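A Small Theater for Renville

The new theater in Renville opened its doors on a Tuesday in December, after a long stretch in which the lot beside the river was known mainly for its fence. The building seats 300. The lead architect, who runs a practice of 8 people called Galtovo, met us in the upstairs foyer before the evening rehearsal.

The commission began with the old grain store that had stood on the site. The town wanted it kept, and the engineers said the footings would not take a stage tower. "We spent the first winter trying to save all of it," she said. "In the end we kept the river wall and the east gable and built the hall between them. I would have liked to keep the roof as well."

The river wall is now the back of the foyer. Its brick has been cleaned but not repointed everywhere, and the old loading doors have been glazed. From the street the new part reads as a plain box in gray zinc, 28 feet lower than the first scheme. The cut in height came from the planning board, and she does not hold it against them.

"The first scheme was too tall. We had a full fly tower, and the houses on the hill would have looked straight into it. The company that uses the hall mostly does plays and chamber opera. They can manage with less."

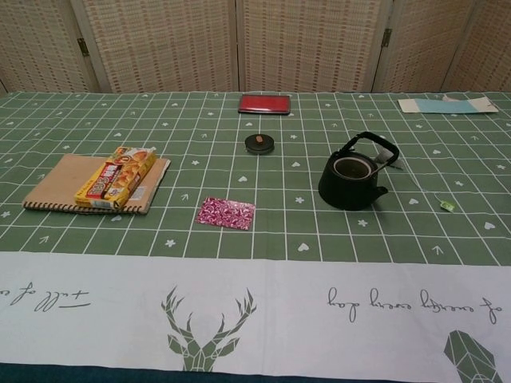
Green tablecloth with a stag head border, and a woven divider.

The hall itself is lined in ash, with shallow ribs on the side walls that grow deeper toward the stage. Acoustic work was done by Pavamel, a consultancy the practice had used once before on a school. A full-size section of wall was built in a warehouse and tested before the design was fixed. "Their first note to us was that the balcony front was the wrong shape," she said. "We redrew it four times. It is curved now, and it cost more than I told the client it would."

Asked about the public rooms, she pointed to the stairs. They are wider than the code requires, and people sit on them during intermission. The foyer stays open during the day, and the cafe can be reached without a ticket. The whole building comes to 1550 square meters, including the workshop.

There are things she would change. The coat check is too small for winter audiences, and the stage door opens into the wind. A canopy for it has been drawn and priced.

The practice is now working on a library annex on Huang Street, a few blocks north. Work on the foundations is due to start in spring. "It's a simpler job," she said. "There is no stage, and the neighbors have already seen the height."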